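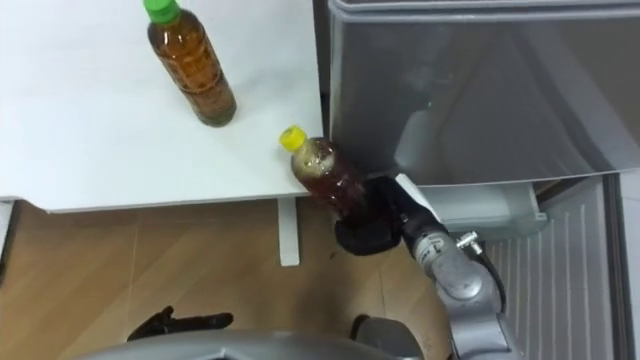

Valthorpe Household Help > Kitchen > Fridges and Cold Storage

Bottled tea: door, shelf, or just leave it out?

Asked by Neusa Toledo
Saturday, November 3, 2018

I share a kitchen with two other adults and a refrigerator that was apparently designed for people who live on yogurt. All three of us drink bottled tea. Green caps are one kind, yellow caps are the other, and apart from the caps it's brown liquid in a plastic bottle as far as I'm concerned, though I have been told this is a shameful thing to say out loud.

We buy it by the case. The bottles come in, get set down on the white table next to the fridge, and that's where agreement ends. One roommate puts everything in the door. The other lays them on their sides on the ribbed shelf, where they roll every time somebody goes in for the butter. I've been leaving mine on the table because I like it at room temperature and because I'm tired.

Questions, then:

Does unopened tea need to be in the fridge at all?

If it does, is the door okay or is the door too warm? I've read that the door is too warm for basically anything, which makes me wonder what we're supposed to keep there.

Also one of the yellow ones had bubbles at the top just under the cap. It hadn't been opened. Is it off?

The fridge is a Lement, bought used, no manual. The door shelf has a little rail on it that has popped out twice since April.

7 people found this question useful

Answer from Mio Nomura
Marked as best answer

I did a few years behind the counter at a corner store and have put more tea into more coolers than I'd like to think about, so let me spend that knowledge on somebody.

Unopened: read the label. If it was sold off a regular shelf, warm, it can go on living on a regular shelf in your house until the date on it. If you took it out of a cooler and the label says keep refrigerated, then keep it refrigerated. Those are usually the fresh-brewed ones or anything with milk. Your case-of-tea tea is almost certainly the first sort, but look, it takes four seconds.

Opened: fridge, cap on tight, and finish it within 3 days or so unless the label gives you a different number. Sooner if people drink straight from the bottle, and I have met roommates, so sooner.

The door is fine for this. The warning about doors is for milk and the like. Tea doesn't care much if it spends its life a few degrees warmer and gets swung around whenever someone wants cheese. What does care is your rail. A full row of bottles is heavy, and if you slam the door they all lean on that rail at the same moment. Put the full ones at the hinge end, where they travel less, and keep light stuff out at the handle end.

On the ribbed shelf: stand them up if there's height. If there isn't, lay them along the ribs and not across them. A bottle lying in the groove between two ribs mostly stays put. A bottle lying across is a log ride. Push them in base first so you can see the cap color without pulling anything out, which should also end any fights about whose is whose.

Bubbles: tea foams when it gets shaken or tipped over. Stand the bottle up, leave it alone for an hour and look again. If the foam has gone down and the bottle feels normal, I'd drink it. If the bottle is swollen, if it hisses when you open it (and it isn't supposed to be fizzy), or if it smells like a wet dog's opinion of vinegar, pour it down the sink.

My own system is dull. Two cold at a time, the rest of the case in a cupboard out of the sun. Whoever takes one puts one in. It has worked in my household for nearly 3 years, with one interruption we don't discuss.

Answer from user1204

just get a mini fridge. we got one for drinks and now the big fridge is only for food and everybody is happier. ours is always full of seltzer tho

Answer from Vik

Agree with Mio on most of it but I wouldn't store the case next to the fridge, those things throw off heat at the back and sides. Mine does anyway. Other end of the table would be better.

For the rail, check whether the little tab at the end is cracked. If it is, it will keep popping out no matter how nicely you load it. I fixed mine with a Jotine clip from the hardware store and it's ugly and it holds.

Also what kind of person drinks it at room temperature

Comment from Neusa Toledo

Thank you. It says store in a cool dry place, so the cupboard it is. Foam was gone by dinner. The tab is cracked, on the left side. I have passed on the log ride remark and been told it was "one time."

Vik: this kind.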